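How to stack a voucher code with cashback at Gedex

I use this method for most of my online orders, and it takes 3 minutes more than a normal checkout. You need an account at the shop and an account at a cashback site. I use Pukanell, but the steps are similar on others.

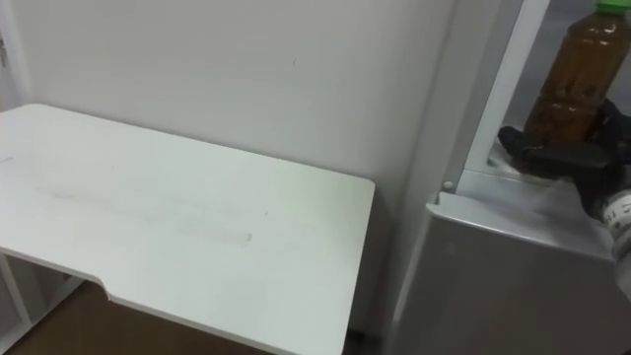 First, empty your basket at Gedex and log out. If products are still in the basket from an earlier visit, the cashback often does not track. Then turn off your ad blocker and accept the cookies.

Open Pukanell, search for the shop and read the terms before you click. Look for the line about voucher codes. Some shops pay only when the code is listed on the cashback page itself, and a code from a newsletter can cancel everything. I lost the cashback on a $200 order this way in May.

Now click through, add the product and go to the checkout in the same tab. Do not open a price comparison site in between — the last click gets the commission. Enter the code and check that the total has changed before you pay.

Cashback is normally counted on the price without tax and delivery, so the amount will be a little lower than you expect.

Save the order confirmation. If nothing shows in your account after a few days, send a claim with the order number and the time of purchase. Thanks to Shahnaz Patwary, who corrected my paragraph about tax.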